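A Week Above the Harbor at Bresero

Bernadette Boyer rents out four rooms and feeds anyone who asks before noon. 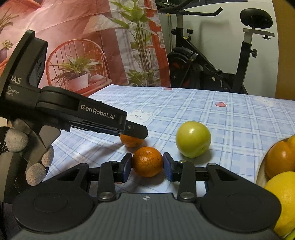 Getting there

The bus from Plerkero leaves at 7:40 in the morning and climbs for most of an hour. Drivers can use the coast road, but the last stretch is single lane and the passing places are short. Park by the chapel and walk up. The path has 19 steps and no handrail.

The rooms

Boyer bought the house from the Sabatier family and kept their name on the gate. Two rooms face the water. The other two look over the lemon terraces and stay cooler in July, when the front of the house gets the sun until evening. All four have their own shower. Only the largest, the Hunari room, has a desk and space for a child's bed.

A week costs 600 euros for two people in spring and 900 in high summer. Breakfast is included. Dinner is extra and served at one long table — soup, fish, whatever the garden has.

"People ask for a menu," Boyer says. "I tell them what's on the stove."

What to do

The swimming beach is 350 meters down the hill, and it is stony, so bring shoes. A marked trail runs from the back gate to the old signal tower and returns through the olive groves. It takes three hours at an easy pace. There is one café on the route, closed in the afternoon.

Booking

Boyer takes reservations by phone, evenings only. The front rooms go first, often to guests who stayed the year before.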